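What the quote leaves out

Every spring I get the same email from a reader who has found a robot arm with a hand on it, has a price in front of them, and wants to know if the price is fair. My answer is usually that the price is fine and the budget is wrong.

We went through this ourselves at Corko, a small repair shop with more ideas than floor space. The plan was a single arm that would clear and sort a workbench at the end of a shift. Vernik quoted us for the arm. Rainer quoted us for the hand. Both quotes were clear and polite, and I trusted them about as far as I could throw the crate.

What bothered me first was the word "integration." It sat on one line near the bottom, with no number next to it. I asked what it covered and got a two-page reply that I still can't turn into hours. We wrote down 40 hours of our own time, which felt like a lot in April. By the end of the summer it looked like a typo.

Then there's the hand. Everybody wants fingers. A plain two-jaw gripper looks dull next to them, and I understand the pull, but fingers have joints, and joints have small parts that wear, and the small parts came with a lead time of 31 days when I asked. So you either buy spares up front or plan to have a very expensive coat rack for a month. The spares were not in the quote. Neither was the shipping on the spares.

My advice, for what it's worth:

Ask for the price of the second hand before you buy the first one.

Put your own hours in the budget at what you pay people, even if the person is you.

Ask to try it on your own junk. Vendors love a demo with clean matching cubes - of course they do. Bring your tools, your cords, the awkward stuff.

Write down what "done" means. Ours was 100 pickups in a row from a mixed table with no help from a person. The salesman thought that was harsh. I thought it was a Tuesday's worth of work, give or take, and I wasn't going to pay for less.

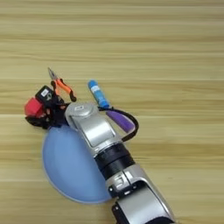
4 min read

A red block is easy money. It's got flat sides, it's a bright color, and it sits nicely in black fingertips just past the rim of a bowl. The line items I care about are the other things on the table: the needle-nose pliers, the blue tube, and above all that loop of black cable. A cable is a different shape every time you put it down, and none of the quotes I've read has a price for that.

I'm not saying don't buy one. We kept ours. But we set aside nearly 1000 dollars for odds and ends that first year and spent it well before winter, mostly on mounts, cables and a table that didn't wobble.

Plurnatitz has a leasing plan now, and a couple of you have asked about it. I've read the terms once and didn't like the part about who pays for worn fingers. I'll read them again before I say more.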